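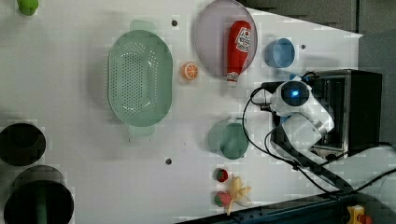

Jarmo Pelkonen wants the stop button tested before the mains check, and he wants that written at the top of the sheet. Done from this issue on. The rest of the order stays as it was.

Arm bench, Getholm shared workshop
Pre-run checklist, August issue

1. Stop button
Press with the arm holding still at half reach. Drive power must drop.
OK. Twist release is stiff. Leave it, do not oil.

2. Base fixing
Try to rock the base by hand, both directions.
OK after tightening. One bolt took a quarter turn. Torque is 8 Nm, wrench is in the Deston drawer.

3. Cables
Run the arm slowly through its full sweep and watch the loops. Nothing may snag or pull tight.
Comment: the loops lie on the table and can reach the bowl. Clip them back towards the base. Not done yet, clips on order from Salminen.

4. Rail
Check end screws and look for burrs along the slots.
OK.

5. Table top
Wipe down. Loose items inside the reach only if the run needs them.
Comment: the ketchup bottle is for the grasp tests. Cap to stay on.

6. Speed limit
Set to 80 mm/s for any run with a person at the table.
Was found at the default again. Whoever reloads the Flamside config, please change it before saving.

7. Joint temperature
Feel each joint after 11 minutes of cycling. Warm is fine, too hot to hold is a fail.
Joint 3 warmer than the others. Pass, check again next time.

8. Shutdown
Park the arm, drive power off, then mains.
OK.

Result: usable at limited speed. Item 3 open.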